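10월 수요일, 정리 작업대 노트

오전에는 Timedon부터 손봤다. 지난주 로그를 다시 돌려 보니 고정 카메라와 관절 상태 사이의 시간차가 세션마다 달랐다. 세션 안에서는 거의 일정한데 노드를 재시작할 때마다 값이 바뀐다. 드라이버가 첫 프레임의 도착 시각을 기준으로 삼고 있었고, 노출 시작 시각은 헤더에 들어오는데도 쓰지 않고 있었다. 헤더 값을 쓰도록 고치고 도착 시각은 참고용 필드로 남겼다.

수정한 뒤 같은 배치로 다시 기록. 상자 하나를 통들 앞에 놓고 두 팔은 대기 자세에서 출발한다. 시간차는 9 ms로 내려왔고 재시작해도 그대로다. 옛 로그는 오프셋을 따로 추정해서 메타데이터에만 적고 원본은 건드리지 않기로 했다.

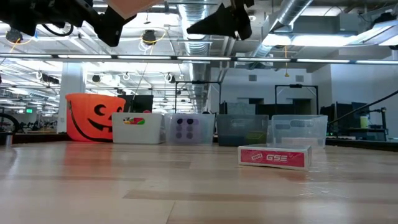

Hadi Kanaan: 오프셋을 메타데이터에만 두면 재생 스크립트 쪽에서 빼먹기 쉽습니다. 로더에서 강제로 적용하고, 값이 없으면 에러로 멈추게 해 주세요. 경고만 찍으면 다들 넘깁니다.

맞는 말이라 로더를 고쳤다. 값이 없으면 예외를 던진다. 테스트 두 개가 바로 깨졌는데 둘 다 가짜 로그를 쓰는 것이어서 픽스처에 0을 명시해 넣었다. CI는 점심 전에 통과.

점심 뒤에는 Cemia의 파지 판정. 지금까지는 그리퍼 폭과 모터 전류로만 잡았는지 아닌지를 정했다. 카드처럼 얇은 물체에서는 폭 값이 완전히 닫힌 상태와 구분되지 않고, 블록은 돌기 쪽을 물면 폭이 들쭉날쭉하다. 그래서 손목 카메라 영상을 판정에 같이 넣는다. 물체를 물고 있으면 영상 아래쪽 가운데의 모습이 팔을 움직여도 거의 변하지 않고 배경만 흐른다. 이 차이를 광류로 뽑아서 점수로 만들었다.
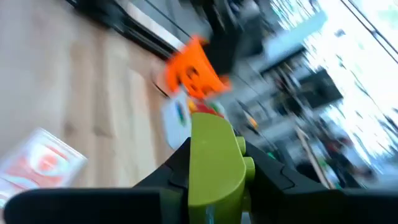 관심 영역은 손가락 끝 좌표를 투영해서 정한다. 처음에는 고정 사각형으로 했는데 그리퍼를 넓게 벌린 상태에서 손가락 자체가 영역을 다 차지해 점수가 무조건 높게 나왔다. 손가락 마스크를 빼고 계산하니 괜찮아졌다. 팔이 멈춰 있을 때는 광류가 없으니 점수를 갱신하지 않고 이전 값을 유지한다. 속도 임계값은 일단 손으로 정해 둔 값이고 설정 파일로 빼는 건 아직 안 했다.

기록된 파지 시도 144건에 돌린 결과, 기존 방식과 판정이 갈린 것이 21건. 하나씩 재생해서 볼 것. 앞부분만 봤는데 대부분 카드였고, 새 쪽이 틀린 경우도 섞여 있다. 카드가 손가락 뒤로 가려지는 자세에서 그렇다.

다음은 Dabbas, 양팔 계획기. 카드 한 장을 두고 양쪽 팔이 같이 내려가는 경우 손끝끼리의 여유 거리가 문제다. 충돌 모델에서 손가락을 캡슐로 근사하는데 끝이 뾰족한 손가락에 비해 캡슐이 너무 두껍다. 그래서 실제로는 갈 수 있는 자세를 계획기가 거부하고, 한쪽 팔을 뒤로 뺐다가 다시 들어가는 긴 경로를 만든다. 손가락 끝 마디만 볼록 다각형으로 바꿨다. 나머지 링크는 캡슐 그대로. 계획 시간은 조금 늘었지만 제어 루프와는 따로 돌기 때문에 문제없다.

테이블과의 접촉도 마찬가지로 처리했다. 전에는 상판을 장애물로 넣고 여유를 크게 줘서 손끝이 나무 면에 닿는 동작은 아예 계획할 수 없었다. 접근 구간 마지막에서만 상판과의 충돌 검사를 끄고, 그 구간은 임피던스 제어로 넘긴다. 수직 방향 강성만 낮췄다.

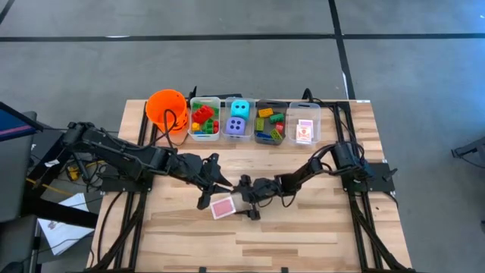
작업 순서 (Foro)

Foro는 물체 종류별로 넣을 통을 정하고 다음에 집을 것을 고른다. 오늘 본 문제는 같은 물체를 계속 다시 고르는 것. 블록이 겹쳐 보이는 구도에서 Cemia가 한 블록을 두 개로 냈다가 다시 하나로 합치고, 그때마다 ID가 바뀐다. Foro는 ID가 바뀌면 새 물체로 보고 실패 횟수를 0으로 되돌린다. 결국 포기 조건에 걸리지 않는다.

실패 횟수를 ID 대신 위치에 묶었다. 테이블을 격자로 나누고 칸마다 최근 실패를 센다. 물체가 밀려서 옆 칸으로 가면 횟수가 끊기는데 인접 칸까지 합산하니 로그 재생에서는 멈추지 않고 다음 물체로 넘어갔다. 격자 크기는 블록 길이에 맞췄고 카드에는 조금 작은 듯하다.

추적 쪽은 낮은 시점의 카메라가 원인에 가깝다. 앞에 있는 큰 블록이 뒤의 것을 가리고, 색이 비슷한 초록 계열끼리 경계가 흐려진다.

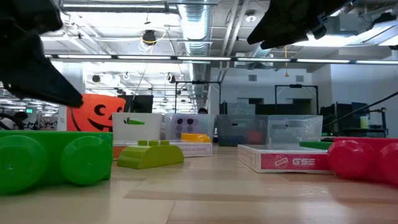 위에서 보는 카메라의 검출을 기준으로 삼고 낮은 시점은 높이 추정에만 쓰는 쪽으로 바꿔 볼 생각이다. 이렇게 하면 ID는 위쪽 카메라에서만 만들어지고, 팔이 테이블을 덮는 동안에는 마지막 상태를 붙들고 있으면 된다. 붙드는 시간은 우선 2초. 그보다 오래 가려지면 팔을 빼고 다시 본다.

투명한 통은 여전히 골치다. 통 안에 든 것이 벽 너머로 비쳐서 테이블 위 물체로 잡힐 때가 있다. 통 영역을 마스크로 지우는 기능은 있는데 통이 조금만 밀려도 어긋난다. 통 위치를 세션 시작할 때 한 번 맞추는 스크립트가 필요하다.

남은 일
갈린 판정 나머지 재생해서 보기
속도 임계값을 설정 파일로
Dabbas 볼록 다각형 변경분 리뷰 요청 (Hadi)
통 위치 맞춤 스크립트 초안
Foro 로그에 칸 번호 같이 찍기, 지금은 좌표만 나와서 읽기 힘듦

17시 40분에 브랜치 올리고 끝. 병합은 리뷰 받은 뒤에 한다.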